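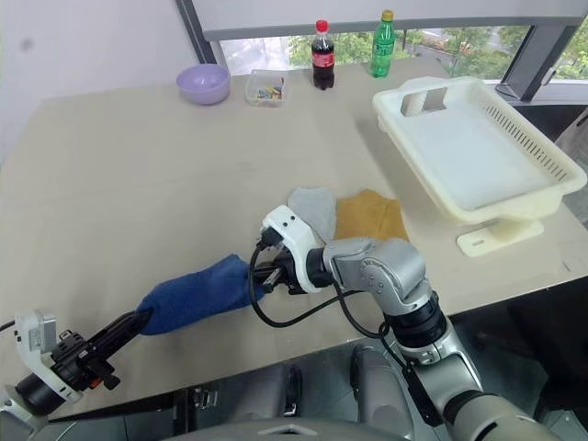

A blue towel rolled up on the table.

How I keep towels soft and the linen shelf in order

When we moved to our present apartment, the bathroom had one narrow shelf and the water was very hard. After one winter our towels felt like cardboard. My mother-in-law, Tươi Phí, washed for a small guesthouse for many years, and most of what I write below I learned from her. The rest I learned by mistakes.

Washing

Wash new towels once before you use them, alone, with a small spoon of detergent. New cotton has a finish on it and it does not drink water well. Dark colors need two or three washes alone, or your white shirts will become light blue. I lost a good tablecloth this way.

Use less detergent than the box says. In hard water the soap stays in the loops and makes them stiff. I use half, and in the rinse compartment I put a small cup of white vinegar. The smell goes away when the towel dries. Never put vinegar together with bleach in one wash, the gas is dangerous.

I stopped buying fabric softener. It leaves a thin film, and then the towel moves water around on your back and does not take it.

Do not fill the drum to the top. In my machine 7 bath towels is too much, five is good.

Drying

Shake each towel hard before you hang it, two or three times, holding the short side. This lifts the loops. If you dry outside, bring the towels in when they are still a little damp and finish them ten minutes in the dryer. In August I skip the dryer, but I shake them again when I take them down.

A towel which smells sour after one use was put away damp. Wash it hot, without softener, and dry it the same day.

Rolling or folding

For a deep shelf, fold in three the long way and then in half, and put the fold to the front. For a narrow shelf or a basket, roll. First fold the towel in half the long way, press out the air with your hand, then roll from the short end. Keep the edges even from the first turn - later you can not correct it. If the towel is thick, roll on a table and not on the bed, because on something soft the roll becomes loose.

Put clean towels at the bottom of the pile and take from the top. So all of them get old at the same speed.

Old towels

When the edge opens, I cut the towel in four and sew a simple zigzag around. Two pieces go under the sink and one goes to the car. My neighbor Đức Hầu takes the rest for his bicycle chain, and he is not particular about the color.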